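The Good Towels

My mother kept two kinds of towels in the house, and you knew which kind you were by which one you were handed. Family got the thin ones, washed so many times you could nearly read the paper through them. Visitors got the good ones, which lived on the top shelf of the hall cupboard with a cake of soap tucked between them, and woe betide the child who dried a dog with one. I've been thinking about those towels all week, as we've got people coming to stay and I have finally had to sort out the spare room.

When we moved to Wesport, the spare room was going to be a proper guest room. Then it was the room where the ironing went, and then the ironing was joined by the sewing machine, a box of Matúš's old cricket gear and a bookcase we couldn't get round the corner in the hallway. You could have slept in there if you were slim and didn't mind lying on the diagonal. The last person who did was my cousin Laurențiu, back in October, and he was very nice about it, though I noticed he'd stacked his things on the windowsill in the morning as there wasn't a spare bit of floor to be had.

So this time I decided to do it properly. I gave myself a budget of $200 and made a list on the back of an envelope (I've got a perfectly good notebook, I just never know where it is). A lamp you can reach from the bed came first. I feel strongly about this! I've stayed in some gorgeous places where you had to turn off the light at the door and then feel your way back across strange carpet with your arms out in front of you. The lamp came from the op shop in Volow, along with a little stool that does very well as a bedside table now I've given it a coat of paint.

After that came pillows. I used to think a pillow was a pillow, until we stayed with Fikri Pasaribu and his wife, who put out two for each of us, one firm and one soft, and let us sort it out for ourselves. I slept like a baby and I've been meaning to copy them ever since. Fikri also leaves a card by the bed with the wifi password on it, so you don't have to go wandering out in your pyjamas to ask. I've done one of those too, in my best handwriting, and spelt the password wrong the first time.

Then there was the colour question, which took up far more of my life than it should have. I'd always bought white everything, as my mother did, on the grounds that you can bleach it. But white towels on white sheets look a bit like a hospital to me these days, and anybody who wears mascara is frightened to touch them. I went back and forth between a mustardy yellow and a dark teal – I took a cushion cover into the shop with me and held it up against everything like a madwoman – and in the end the teal won.
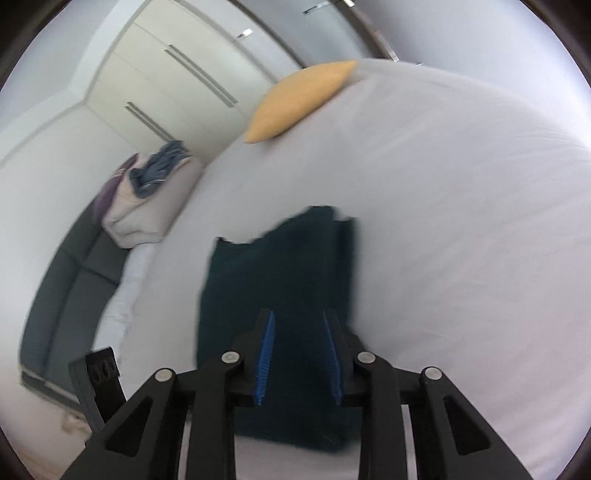
I'm still a white sheets person, mind you. I tried patterned ones once and felt as though I was sleeping in somebody's curtains. Plain white cotton, dried on the line on a breezy day, and I don't think you can do any better than that at any price. I don't iron them any more, either. I did for years, and then one summer it was too hot and I let it go, and no visitor has ever said a word.

The other thing I've learnt is to leave some empty space. A couple of hangers, a clear drawer, somewhere flat to open a suitcase. The cricket gear has gone up into the roof (Matúš is not speaking to me about this) and the bookcase is staying put, so I've filled it with paperbacks I don't mind losing. If you come to stay and you're halfway through one, please just take it home with you.

They get here on the train at 11 and I still haven't found the other pillowcase.

Comments

Svatopluk Charvát
Yes to the lamp! We bought ours a clip-on one and it goes on the bedhead. Cheap as chips.

Laurențiu Surdu
The windowsill was lovely, I had a view of the neighbour's chooks. Do I get the teal ones next time?

Čestmír Kadlec
Wash dark towels on their own the first few times. I speak as the owner of several pale green singlets.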